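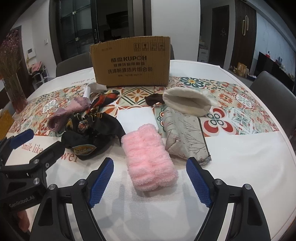
Kirkegaard Gauntlet

Type: Equipment (arm slot), artifact class
Origin: Penport
Wielder: Famel (main story), the Harbor Regent (final chapter only)
Classification: Cursed gauntlet, sealed weapon, "the hand that closed the sea" according to the in-game codex
Tier as listed on the old page: Planet level, higher when unsealed
Tier on this page: City level. Unknown when unsealed.

Attack boost: +31 at base. The codex says the number "cannot be measured" after the seal breaks, but the status screen measures it perfectly well and it still says 31.

Durability: City level. Survives the collapse of the Penport lighthouse district with Famel inside it. The old page used the Regent's speech for a higher rating. He says the gauntlet "would outlast the world," and he says it to a crowd he is trying to scare. He also says in the same speech that he has never lost a battle, after the player has beaten him twice.

Speed: Not applicable. The old page gave the gauntlet a combat speed, taken from the cutscene where Famel catches the cannon shell. That is Famel's speed, if it is anybody's. He catches a thrown lantern the same way in chapter two without the gauntlet, and the animation is the same one played faster.

Range: Extended melee. Several hundred meters with Tidebreak. I have left out the "across dimensions" line. Famel reaches into the Mirror Ward through an open door, and an open door is doing most of the work there.

Stamina cost: Tidebreak drains the full bar. Grasp drains a third. Players keep reporting that Grasp is free on the second playthrough. I tried it and it wasn't free, but I was on the patched version, so take that for what it's worth.

Powers and abilities

Enhanced strength. Water manipulation (Tidebreak pushes back the harbor and holds it for the length of the cutscene). Curse inducement (limited, needs contact, does nothing to bosses). Resistance to cold and poison. Sealing, when used with the Fivico Ring.

Power nullification is disputed. Grasp cancels enemy buffs. It does not cancel the Regent's shield, the Bell Warden's regeneration or the fog in the lower docks, and those are the only powers in the game that anybody would want canceled. I would call it buff removal and stop there.

Immortality (type 3) has been removed. The gauntlet revives Famel once, in a scripted scene, at a point where he has to be alive for the next line of dialogue. If you die in normal play while wearing it, you get the same game over screen as everyone else.

The 929 problem

Most of the inflated numbers go back to one line. In the archive room, the scribe tells Famel that the gauntlet "carries the strength of 929 drowned kings." The old page took the best feat shown by any king, multiplied it by 929, and got a planet-busting glove out of it.

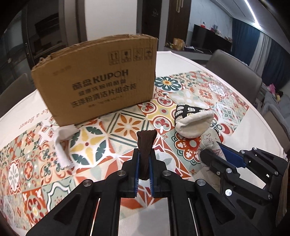

Where I get stuck is with the kings themselves. We meet exactly one, and his feat is knocking down a sea gate. Nothing says the others were as strong as he was, or that strength adds up like coins in a jar. The scribe is also reading from a book he admits is a copy of a copy. Mirela Arruda made the case for stacking on the talk page, and it's the best version of the argument I have read, but it depends on the word "carries" meaning "adds together." A wagon carries a lot of things too.

Jayson Samonte has pointed out that the art book backs up the 929 figure. It does. It repeats the same sentence under a drawing of the glove. Repeating a claim in nicer print doesn't give us a feat.

How to get it

Clear the lower docks with the bell still ringing, then talk to the ferryman twice. Bring 300 pearls. He asks for fewer in the dialogue, but the trade will not go through without the full 300, and you lose the conversation flag if you come up short. Reload if that happens.

The unsealed version needs the Fivico Ring in your bag, not on your hand. Wearing both at once is supposed to unlock a hidden attack called Kings' Tide. I have seen this claimed on three different guides, all with the same misspelling in the same sentence, and no footage from any of them.

Weaknesses

Slow startup on Tidebreak. Grasp misses anything airborne. The curse takes health every time Famel rests, and it stacks with the fog. Vanderleia Lins lists "holy weapons" as a weakness too. There is one holy weapon in Penport, the Bell Warden has it, and it hurts Famel the same with or without the gauntlet.

Matchups

Wins that used the planet rating have been moved to the inactive list until somebody reruns them. The match against Edivaldo Batista's custom Leviathan profile should stay there in any case, as both sides were scaled from the 929 line and it ended in a vote.

Notes

The "light speed reaction" calc is not linked here on purpose. It treats the lighthouse beam as a laser and the beam visibly bends around a seagull.

Nayara Portela is checking the original script for the scribe's line, as the translation may have dropped a word. If it says "the combined strength," I'll reopen the rating. If it says what the art book says, it stays where it is.

Last rating change: Aug 12, 2019. Please post a clip or a chapter number with any request for an upgrade. Quotes from the Regent do not count as either.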